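Search this site Enter keywords Go

Living Out of a Bag: Aurelia Mihăilă on Long Work Stays

26/07/2025
By Thomas D'Amico

Aurelia Mihăilă finds rooms for people who are sent away to work. Her company, Lavbridge, has two employees besides her and handles stays that run from a week to most of a year. The people she places are auditors, nurses, trainers and installers. Last year that came to 394 stays.

She started out as one of the travelers. A software firm called Zundberg sent her to a different client every month, and she booked her own rooms.

"I was bad at it," she said. "I picked by price and then ate every meal in the car. After a while I started keeping notes on places, and people at work asked for the notes."

The notes are still the base of the business. They cover things a booking page leaves out, such as where the elevator is, whether the desk is deep enough to work at, and what time the trash gets picked up. Storage gets its own line. A closet that does fine for a weekend is too small by the second week. 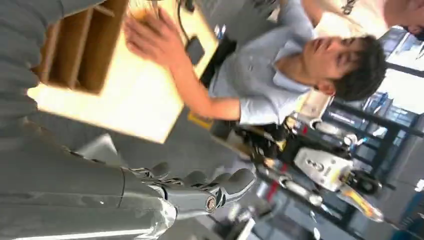 Open compartments in a plywood unit.

"People ask me for a nicer hotel," Mihăilă said. "Then we talk, and what they want is a shelf and a second chair."

She tells clients to unpack fully on the first night, even if they are tired. She also tells them to buy groceries before they do anything else, and to ask at the desk for the weekly rate in writing.
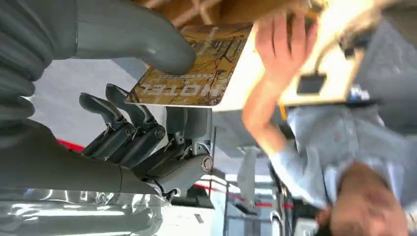 The weekly rate causes most of the arguments. Many hotels change their terms for guests who stay past 28 nights, and the guest often finds out at checkout. Mihăilă had one client, a trainer at Sanna, who was billed almost $2000 more than he expected in August. It took her five phone calls to get it taken off.

"The manager was decent about it. He didn't know the system had switched the rate. You have to read the bill every week, and I mean every line."

Noise is the next complaint. She asks for a room away from the ice machine and over the parking lot, which she says is quieter at night than the street side. 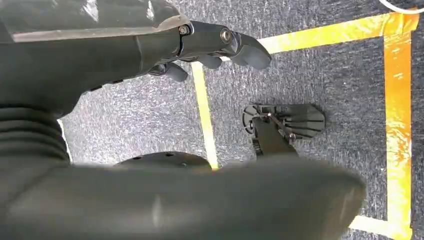 She doesn't think everyone should do this kind of work. Some of her clients are home within a month and ask not to be sent again. Others have done it for ten years and get restless in their own kitchens. She hasn't found a way to tell the two apart ahead of time, and she has stopped guessing.

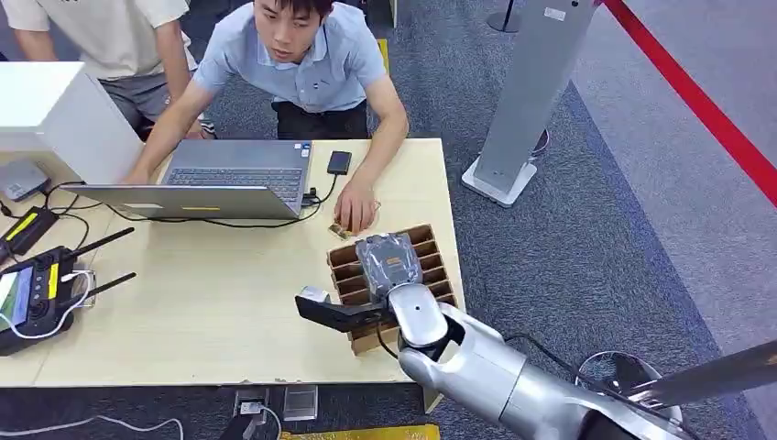
Going home

Coming back can be harder than leaving. "Your family has a routine and you're not in it," Mihăilă said. "I used to walk in and start moving things around. My sister told me to sit down for a day first."

She still follows that advice. When we spoke she had been home since Thursday, and her bag was by the door, unpacked and empty.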